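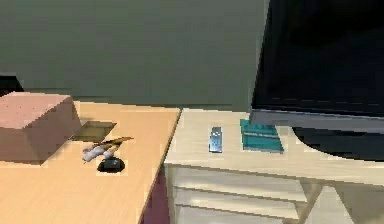 Seite zuletzt geändert: 13. Februar

Zwischenbericht an die Rultier-Stiftung
Vorhaben Tazi: Aufräumen im Wohn- und Arbeitszimmer durch einen Serviceroboter
Berichtszeitraum ab November

Kurzfassung für alle, die nur die Kurzfassung lesen

Der Roboter räumt auf. Er räumt langsam auf, er räumt nicht alles auf, und was er für aufgeräumt hält, würde in einem normalen Haushalt zu Gesprächen führen. Gemessen am Stand vom November ist das ein deutlicher Fortschritt. Der Kostenrahmen ist eingehalten, der Zeitplan in der Fassung, die wir zuletzt gemeinsam geändert haben, ebenfalls.

Arbeitspaket Schreibtisch

Gearbeitet wird weiterhin in der Simulation. Das simulierte Zimmer hat einen hellen Holztisch, daneben einen cremeweißen Schreibtisch mit Schubladen und darauf einen Monitor, der so groß ist, dass er uns als Ablagehindernis mehr Kummer macht als erwartet. Unter seiner Unterkante liegt halb verdeckt ein dünnes Heft. Ein Mensch sieht ein Heft. Die Erkennung sah über Wochen eine türkisfarbene Verlängerung des Monitorfußes und ließ sie respektvoll in Ruhe.

Inzwischen wird das Heft erkannt und in der Mehrzahl der Läufe auch angehoben. Der Auftrag »Leg das Heft in die Schublade« scheitert nun an der Schublade. Tazi muss sie öffnen, bevor er das Heft greift, und genau diese Reihenfolge hält der Planer Trodosent für Geschmackssache. In den ungünstigen Läufen steht der Roboter mit dem Heft vor der geschlossenen Schublade und wartet. Wir haben ein Zeitlimit eingebaut, weil er sonst vermutlich noch dort stünde.

Schwieriger bleibt der Kleinkram auf dem Holztisch. Ein stiftartiger Gegenstand liegt schräg auf ein paar hellen Röllchen, dicht davor etwas Schwarzes, Rundes in der Art einer Computermaus, und gleich dahinter hat die Tischplatte eine Aussparung. Wer den Stift ungeschickt anschiebt, verteilt die Röllchen. Tazi schiebt ungeschickt an. Von 100 ausgewerteten Läufen an dieser Stelle haben wir die brauchbaren in Anlage B aufgeführt; Anlage B ist kurz.

Die Gutachterin oder der Gutachter des letzten Berichts fragte, ob man den Tisch nicht einfacher einrichten könne. Das kann man. Wir hatten diesen Tisch im ersten Förderjahr, er war leer bis auf einen Würfel, und der Roboter war darauf ausgezeichnet. Für den Alltag hat das niemandem etwas gebracht, der keinen Würfel besitzt.

Arbeitspaket Sofa

Textilien waren im Antrag mit einem einzigen Satz bedacht. Er lautete, sie würden »mitbehandelt«. Wir bitten, diesen Satz als Ausdruck jugendlicher Zuversicht zu lesen.

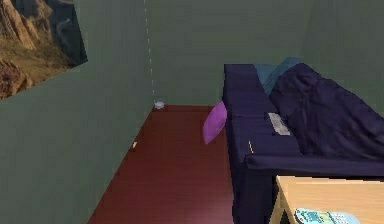
Bericht: Projektbüro Tazi, Emineo

Das Sofa ist dunkelblau, die Decke darauf kaum heller und ordentlich zerknittert. Wo das eine aufhört und die andere anfängt, ist für die Erkennung eine philosophische Frage. In den Läufen aus dem Dezember griff Tazi mit großer Beharrlichkeit nach der Rückenlehne, um sie zusammenzulegen. Seit dem Wechsel auf das neue Tiefenmodell greift er nach der Decke. Zusammenlegen kann er sie nicht; er kann sie woanders zerknittert hinlegen. Wir führen das im Bericht als »Umlagern«.

Das violette Kissen dagegen findet er immer. Es hängt schräg an der Armlehne, halb über dem Boden, und ist mit Abstand das Bunteste im Raum. Die Aufgabe, es aufs Sofa zurückzulegen, ist daher unsere Vorzeigeaufgabe, und wir bitten um Verständnis, dass sie bei Besuchen stets zuerst drankommt. Das blaugrüne Kissen hinter der Decke zeigen wir seltener.

Auf der Sitzfläche liegt außerdem etwas Flaches, Hellgraues. Trodosent legt sich hier von Lauf zu Lauf neu fest: Buch, Tablet, Fernbedienung, gefaltetes Papier. Solange der Ablageort für alles derselbe ist, stört das nicht. Sobald Papier in den Papierkorb soll und das Tablet bitte nicht, stört es sehr. Wir haben das Wegwerfen vorerst gesperrt. Die Fernbedienung auf dem Tisch vor dem Sofa wird mit ihren Tastenreihen sicher erkannt, allerdings liegt sie nahe an der Kante, und dort hat der Roboter eine Neigung, die man bei Katzen kennt.

Auf dem Boden geht es um Dinge, die klein, hell und weit weg sind. An der linken Wand liegt ein beiges Fitzelchen, hinten in der Ecke steht etwas Rundes, Weißes. Die Greifplanung für die Ecke ist gelöst, die Anfahrt durch den Streifen zwischen Wand und Sofa noch nicht. Tazi kommt hinein. Beim Herausfahren benötigt er derzeit Hilfe durch den Neustart.

Zahlen

Insgesamt liegen fast 220 vollständige Läufe vor, von der Aufgabenstellung bis zum Abbruch oder Erfolg. Als Erfolg zählt, wenn der Gegenstand am Zielort liegt und sonst nichts seinen Ort geändert hat. Die zweite Hälfte dieser Regel haben wir im Januar ergänzt, worauf die Erfolgsquote in einer Weise nachgab, die der Grafik in Anlage C anzusehen ist. Wir halten die Regel trotzdem für richtig. Wer einen Stift wegräumt und dabei die Maus vom Tisch fegt, hat im Saldo nicht aufgeräumt.

Abweichungen vom Arbeitsplan

Die Übertragung auf den echten Roboter verschiebt sich um zwei Monate. Grund ist die Lieferzeit der Greiferfinger und, wenn wir schon dabei sind, der Zustand von Arbeitspaket Sofa. Das Teilziel »Wäsche« ruht. Die dafür vorgesehenen Mittel wurden nicht ausgegeben und würden gern in Rechenzeit umgewidmet; der Antrag liegt bei.

Zur Frage aus Ihrem Anschreiben, wann ein solches Gerät im Haushalt einsetzbar sei: Für Kissen in kräftigen Farben bald. Für einen Schreibtisch, wie er in unserem eigenen Büro steht, möchten wir keine Jahreszahl nennen.

Nächste Schritte

Bis zum nächsten Bericht sind vier Dinge geplant:
Schublade vor Heft, und zwar jedes Mal
Greifen des Stifts von oben, ohne Schieben
Decke an einer Ecke fassen und wenigstens einmal falten
Rückwärts aus der Ecke herausfahren

Die Anlagen A bis C gehen Ihnen getrennt zu. Anlage A ist der Finanzplan und enthält keine Scherze.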